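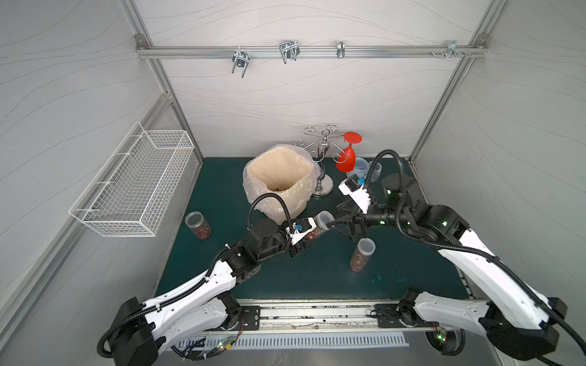

The annual review of dry goods held in this household was completed on Friday, and the results are recorded in this journal for the benefit of those readers who follow the kitchen entries. The previous review took place in November and was, it must be admitted, incomplete.

The principal difficulty remains one of containers. Over several years this kitchen has acquired jars, bottles, tubs and tins in a great variety of sizes, many of them saved from shop-bought goods, and a number have come to hold a small remainder of something which was once more plentiful. Six vessels had no label of any kind. A further three bore labels which had plainly been written for earlier contents. One read "Lirum, coarse", a product which has not been bought here for a considerable time.

It was therefore resolved that all part-filled containers should be emptied before any were refilled. The method adopted is a simple one and may be recommended. A bin is lined with a clear bag, the edges of the bag are turned well down over the rim, and each container is tipped out over it in turn. Clear bags are preferred to black ones in this kitchen. It is useful to be able to inspect what has been discarded, particularly when a lid or a measuring spoon is later found to be missing.

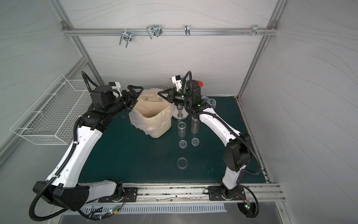

Bottles require more patience than jars. A narrow mouth holds back the last of the contents, and a residue commonly clings to the inside long after the bulk has gone. Shaking is of limited use. The practice here is to hold the bottle nearly level, turn it slowly, and accept that the remainder must be dealt with at the sink. Bottles which could not be made clean after two washings were not kept.

Goods worth retaining were weighed on the old Testodier scales before being put away. The largest single quantity came to 554 grams, and almost 82 grams of something similar was found in a second tub on a different shelf, where it had evidently been placed by mistake. The two were not combined. It is the settled policy of this household that older and newer stock be kept apart, and the older used first.

Lids were a separate matter. They should be laid out flat in the open, beside the vessels to which they are thought to belong, and matched by trial. Several fitted nothing. The Oditz lids, which are sold in two diameters differing by very little, caused the customary delay, and the writer would again urge that the larger size be marked with a spot of paint.
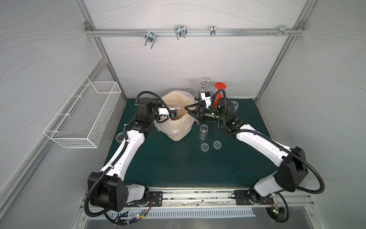

The lined bin, with cups and lids set out on the table and the cup stand behind.

With regard to drinking cups, a stand with curled arms has been found preferable to a shelf. Cups may hang from it and collect less dust, and the space beneath remains available. Hooks on a rail serve a similar purpose for lighter articles. A wire basket fixed to the wall is a further convenience, provided that it is not allowed to become a general repository for string, receipts and spent batteries.

Two matters are carried forward. The spice drawer was not opened. The tall tins bought from Yang in the market arcade also remain to be examined, and a supply of plain white labels is to be obtained before that work is attempted.

Posted 2004-06-18
Filed under: Kitchen, Storage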